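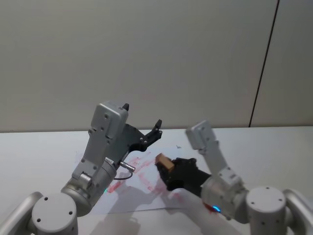
Khrystyna-Mariia Lysenko objected that no one in Soltholm has ever read a parking notice to the end, and our survey does little to contradict her.

Figure 1. White tabletop and plain grey wall.

4.2 Length and compliance

We posted two versions of the notice in Patdale, one of 407 words and one of 90. Of the 200 drivers interviewed, most could recall the word "permit" and a general sense of having been told off. The longer text did produce more letters of complaint, chiefly about its commas. Lysenko regards this as proof of readership, and we have let her keep it.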